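Small Space Living > Kitchen and Laundry > Collapsible basins: does anyone still use theirs after a month?

Started by drainboard_dan
Wednesday, August 26, 2020

drainboard_dan wrote:
I keep getting told to buy a collapsible basin. Cluvano, Sastness, the no-name ones at the hardware store, they all promise the same thing: folds flat, holds dishes, hand-wash, toys, whatever you throw at it. The Cluvano page has 1,377 reviews and I read way too many of them last night. Most were written the day the box arrived. "Love it, haven't used it yet, five stars." Great, thanks.

My place is 300 square feet, so flat storage is a real draw. But I've bought folding things before. A folding colander that folded while I was draining pasta, for one. So I tried a basin for a week at our round table, mostly as a spot to drop cloths and small stuff when clearing up, and I'm not sold. 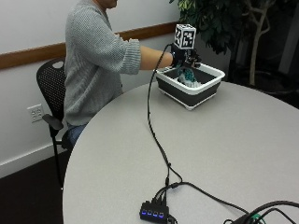

My main gripe is the sides. A rigid tub stays put when you push a rag down into it. With soft sides I'm always half expecting the thing to sink, so I press gently, and then the cloth sits there in a heap and takes up the whole basin. The rim is fine. The base is fine. It's the part in between I don't trust, and that's the part you're paying for.

Second gripe, shape. Rectangle on a round table. You either put it in the middle, where it eats the table, or near the edge, where I worry about it.

Anyone had one longer than a month? What gave out first?

suds_and_duds wrote:
Had a Sastness for 2 years. Nothing gave out. It lives under the sink and comes out for sweaters. I think you bought a sink thing and you're using it as a toy bin, and now you're mad at it.

drainboard_dan wrote:
The box says toy storage. Right there with dishes and laundry. If they don't want to be judged on it they can take it off the box.

halfbath wrote:
Two years of sweaters is what, once every couple weeks? That isn't much of a test. Mine got opened and closed every day and the crease started looking chalky by spring. It never leaked, but I quit trusting it with a full load of water and a carpet under me.

suds_and_duds wrote:
Which brand? You can't just say "mine."

halfbath wrote:
Driler. The bigger one. I know, I know, it was the cheap one.

drainboard_dan wrote:
Since people asked in messages what the table is like: round, pale top, and whatever gets left out on it is what I end up working around. The real problem with clearing a table isn't the container. It's the half dozen little things that have no home, and a basin just moves them eighteen inches and calls it tidy.

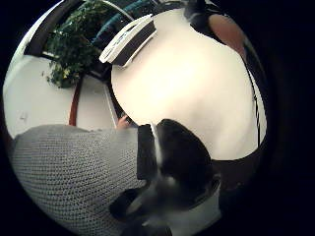 Same table, seen close up from sleeve level.

cornercupboard wrote:
Ok but that's a habit problem. You could say it about any bin ever made. I use one for the end of day sweep. Everything that doesn't belong on the table goes in, I walk it around the apartment, I put things back, I fold it flat. Takes me five minutes. If the basin stays out full then yes, it's a junk drawer with handles.

drainboard_dan wrote:
And how often does it stay out full?

cornercupboard wrote:
...more than I'd like. Fine.

But a regular tub would be out full AND in the way when it's empty. You're comparing it to some perfect tub that disappears.

halfbath wrote:
I'd compare it to no tub. Carry the stuff by hand. Most tables don't have that much on them once you get the cloths off.

drainboard_dan wrote:
That's where I'm leaning. I tried the plush toys too, by the way. Soft toys are the one thing these baskets always show in the ads, heaped up and cute. Well, soft toys don't need a basin. You can pick up a stuffed hedgehog by the belly and put it on a shelf. It weighs nothing and it won't spill. What I'd want a bin for is blocks, or those tiny plastic groceries, and then I want hard sides so I can tip it out without the whole thing buckling.

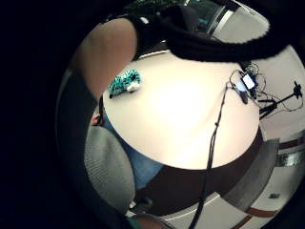 Blocks are exactly what broke mine, according to pavement_plum, who says the corners wore through long before the folds did. Dragging it along the floor by the rim was the mistake, and a five dollar dishpan from the same aisle has outlasted it.

halfbath wrote:
That's quoted from the laundry thread, right? I remember that one. Plum was dragging it over brick, to be fair.

suds_and_duds wrote:
So we've got one worn on brick, one Driler that looked chalky but didn't leak, and Dan, who doesn't like how his looks at him. Not exactly a recall.

drainboard_dan wrote:
I never said recall. I said I don't believe the box. There's a difference between "it broke" and "it does one job okay and they sell it as five."

Let me ask it another way. For people who like theirs, what do you put in it most?

suds_and_duds wrote:
Hand wash. Only hand wash.

cornercupboard wrote:
Table sweep, and picnic dishes twice a summer.

tallshelf wrote:
Been reading along. I have the Pavliuk one and I use it for soaking dish towels. Up to 3 at a time, any more and the middle ones come out the way they went in. It folds down and slides in next to the cutting boards, and that slot is the whole reason I own it. If I had a deep cabinet I'd have a plain dishpan and never think about this again.

One tip, push down on the base to open it all the way before you put anything in. People pull up on the rim and leave one side half folded, then say it leans.

drainboard_dan wrote:
Huh. I have been pulling up on the rim. I'll give you that one. Opened it from the base tonight and it does stand straighter. Still a rectangle on a round table.
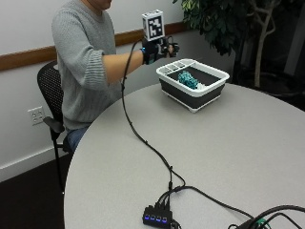
White rim, charcoal sides. Reaching over to it again.

suds_and_duds wrote:
It's a basin. It looks like a basin. I don't know what you were hoping for.

halfbath wrote:
Does yours smell? Mine had a rubbery smell that got into the cloths. Vinegar helped a bit, sun helped more.

drainboard_dan wrote:
Not that I've noticed, but I've only had cloths in it for a week. Ask me in a month. That's sort of my point about the reviews.

tallshelf wrote:
Then come back in a month and post, even if it's boring. I'd read a boring one.

drainboard_dan wrote:
Deal. It's on towels and rags only from now on, no toys, opened from the base. If the crease goes chalky I'll say so. Halfbath, which side did yours start on, long or short?

halfbath wrote:
Short side, near the corner.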